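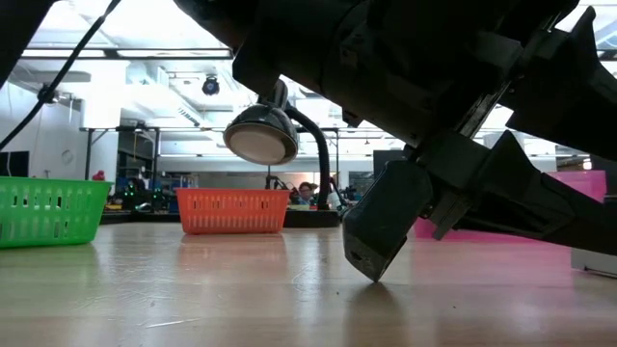
Green and orange slotted plastic baskets on a wooden tabletop.

Color-coded basket sorting is a household tidying method in which small items are divided among open plastic baskets, each color standing for a category, a room or a member of the family. It is widely recommended in home organizing guides. Evidence that the color itself does much of the work is thin.

Baskets

The baskets used are usually rectangular and molded in one piece, with rows of slots in the sides and a thicker rim that stiffens the top edge. Slots save plastic and let the owner glimpse what is inside, though sellers tend to credit them with "airflow," a benefit of doubtful value to a pile of batteries and tape. They also let pens, hairpins and coins fall through. Low, wide baskets suit items that need to be seen at once. Taller ones hold more and are more often used as a dumping place.

Method

Everything to be sorted is brought to a table, the baskets are set out along the back or sides, and items are placed by category. Most guides suggest 4 colors at most. The Wodum system, sold as a boxed set with a printed chart, uses 6, and has been criticized for needing the chart at all. Wodum describes its colors as "intuitive" without saying why green should mean stationery.

Claims and criticism

The method's best-known promoter, Liette Dufour, wrote in her handbook The Cleller Table that a household could sort 445 loose items in 40 minutes. The handbook does not say how many people took part, what the items were, or whether they stayed sorted. Later guides repeat the figure without comment.

Ghislain Caron, a critic of commercial organizing systems, argued that any gain comes from clearing the table and throwing things away, and that plain shoeboxes would serve as well. Supporters reply that children learn colors before they can read labels. This is true, but it does not explain the sets marketed for home offices.

A practical objection concerns replacement. Shades vary between makers, and a broken basket may be hard to match once a range is dropped. Owners of the discontinued Kiler range commonly substitute whatever color is in stores, after which the original scheme is usually abandoned.

See also: Drawer divider; Pegboard; Junk drawer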